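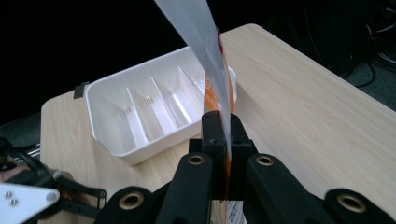 Attachment 1: single sachet, orange printed section, red-brown liquid. Item type: single-serve.

Ticket subject: Stock quantities wrong by factor of 2,000 after unit of measure update
Product: Tisemetti Stock, version 3
Customer: Tarwood Catering Supply
Site: Bidcombe warehouse
Reported by: Hadiza Onuoha
Assigned to: Ibrahim Yusuf
Priority: High
Status: Resolved

Original report (Hadiza Onuoha)

Since the update last night, on-hand quantities for single-serve items are wrong. We buy these by the carton, store them by the carton and sell them by the carton or the piece. One carton of the small sachets is 2,000 pieces. Before the update the stock screen showed cartons. Now the same screen shows pieces for some items and cartons for others, and the unit column says CTN for all of them.

The reorder report ran at 5:00 and suggested no purchases for any single-serve line. It thinks we have years of stock. Bottled and canned goods look normal. Nobody on site changed the item master. Please treat as urgent, the buyer has to send orders by noon.

Reply 1 (Ibrahim Yusuf)

Received. Please do the following before we look further:

1. Do not post any stock adjustments for the affected items.
2. Pause the scheduled reorder report (Purchasing, Schedules, Suspend).
3. Send an export of the item master with columns ITEM, BASE_UOM, STOCK_UOM, CONV and LAST_EDIT.
4. Tell me whether the handheld scanners were in use while the update ran.

Reply 2 (Hadiza Onuoha)

Report is suspended. Export attached. The night shift was receiving with the Obi scanners until 2:40. I was told they were asked to log out, but two of them may have been left in the cradle with a session open.

Two adjustments were already posted this morning before I saw your message. Both on item SS-SAU-04. Sorry.

Internal note (Ibrahim Yusuf)

Export has 152 rows where STOCK_UOM = CTN and BASE_UOM = EA. All 152 have the same LAST_EDIT user, MIGRATE. CONV looks right on every row I spot-checked. So the conversion factor itself is fine and the stored balances are what moved.

Compared balances to last night's backup. Not all of the 152 are wrong. The bad ones are all items with at least one open receipt at the time of the update. Items with no open receipt converted cleanly.

Asked Olumide to check the migration script.

Internal note (Olumide Okonkwo)

Step 7 of the script converts balances from STOCK_UOM to BASE_UOM and then sets a flag, UOM_DONE. The display layer reads the flag and divides by CONV before showing the number. If the row is locked when the flag is written, the script retries the balance update but skips the flag. Result: balance in pieces, flag empty, display does not divide. That matches the report.

The lock would come from an open receipt session. The Obi app holds a lock on the balance row until the receipt is posted or canceled. An idle scanner in a cradle does not release it – known behavior, there is a timeout setting but the default is off.

Reply 3 (Ibrahim Yusuf)

Cause found. Open scanner sessions held locks on some balance rows during the update, and those rows were converted without being marked as converted. The quantities in the database are correct in pieces. The screen and the reorder report are reading them as cartons.

The two manual adjustments are a separate matter. They were entered in cartons against a balance held in pieces, so SS-SAU-04 will need a physical count after the fix.

Proposed fix:

a. Close all Obi sessions from the admin console, not from the devices.
b. Run repair script uom_flag_fix in report mode and send us the output.
c. If the output lists only items you recognize as affected, run it in write mode.
d. Reverse the two adjustments on SS-SAU-04, then count and post.

Reply 4 (Hadiza Onuoha)

Sessions closed at 9:15. The console showed three, so one more than I expected. The third belonged to a scanner that is supposed to be out for repair.

Report mode output is attached. It lists 18 items. I went through them with Osaze Shehu, who runs receiving, and every one was on last night's delivery. One question: SS-SUG-11 is on the list but its quantity looked right to us on screen.

Reply 5 (Ibrahim Yusuf)

SS-SUG-11 has a balance of zero. Zero pieces and zero cartons display the same. It still needs the flag or the next receipt will show wrong. Leave it in and go ahead with write mode.

Reply 6 (Hadiza Onuoha)

Write mode finished, no errors. Quantities now match the printed count sheets from August for the slow movers, and Osaze checked the fast ones against the racks. Adjustments on SS-SAU-04 reversed. Count posted in cartons, with one open carton entered in pieces.

Reorder report run by hand at 10:50. It suggests purchases again and the figures look sensible. Schedule is back on.

Can this happen again at the next update?

Reply 7 (Chiamaka Uzor, support lead)

Yes, if a session is open and you are on the current build. The script will be changed to stop when it meets a locked row and print the item code. Until that build is out, please set the idle timeout on the Obi app (Settings, Sessions, Idle release) and clear the session list in the admin console before any update. Logging out on the device is enough only if the device is online when you do it – the repair unit you mention probably lost its connection mid-receipt.

Please also confirm that the receipt on that third scanner was canceled and not posted twice.

Reply 8 (Hadiza Onuoha)

Canceled. The delivery note was received in full on another scanner. Timeout is set. OK to close.

Status changed to Resolved by Chiamaka Uzor. Linked to defect: migration step 7, flag not written on retry.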